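Ultberg ensina tarefas de encaixe a robô de dois braços por teleoperação

17/01/2024

A Ultberg iniciou a recolha de demonstrações para o projeto Dutach, em que um operador comanda à distância um robô de dois braços com mãos de vários dedos. O plano prevê 500 demonstrações por tarefa, num total de 3000. 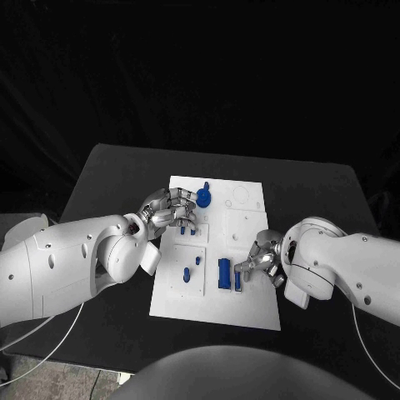 Robô do projeto Dutach junto ao painel de tarefas, com botão rotativo e blocos azuis.

Cada sessão dura 70 minutos e regista as posições das articulações e as imagens da câmara da cabeça – os dados servem depois para treinar o modelo de controlo. Segundo Gert Swanepoel, responsável técnico, três operadores alternam no comando para variar as trajetórias. Os ensaios em modo autónomo estão previstos para agosto, em Hitavcombe.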